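The Quiet Work of Drying Cups

Vitória Nogueira washed dishes for 50 guests in June, and after this she began to think seriously about racks. Her small shop in Vornavby now sells little else.
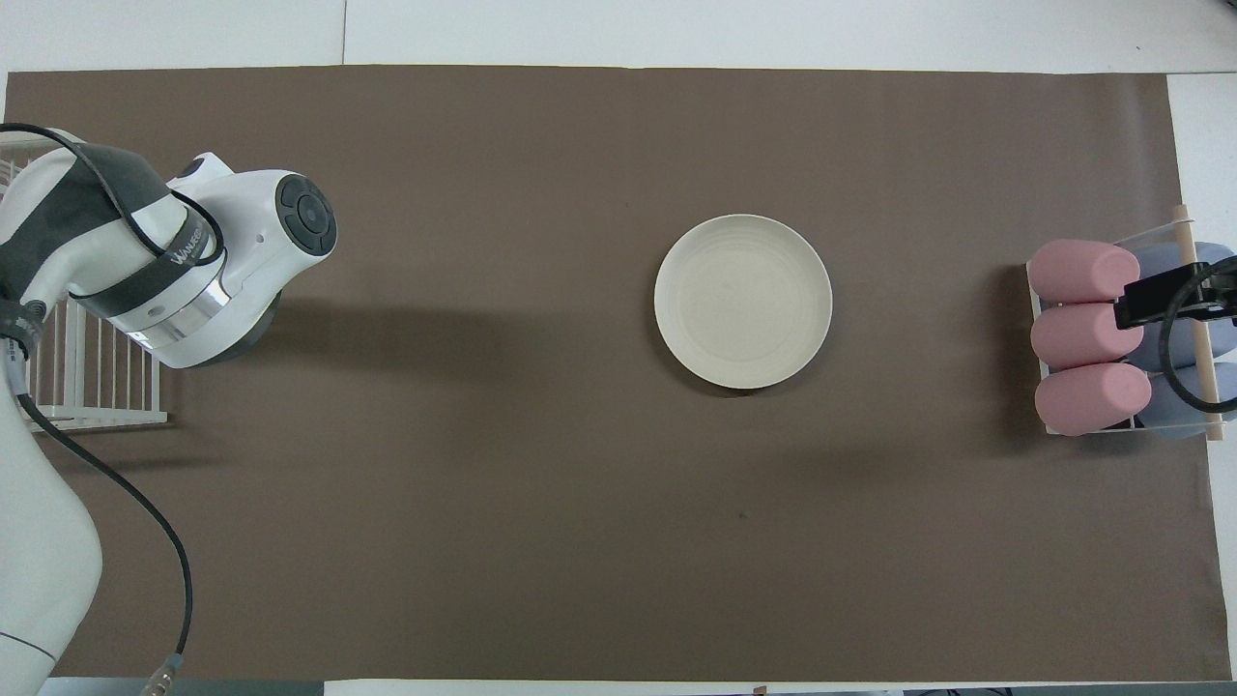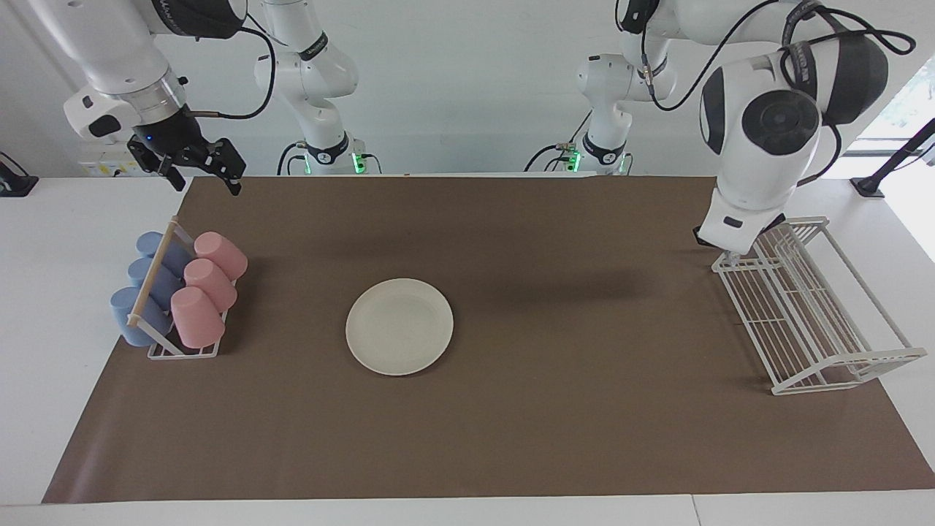 Reading time: 2 minutes

A cup rack should be light, she says, and easy to lift with one hand. Pale blue and pink cups lie on their sides in hers – the plates have a separate rack, with thin white bars. Under everything she likes a plain brown cover, so the white table stays calm to look at.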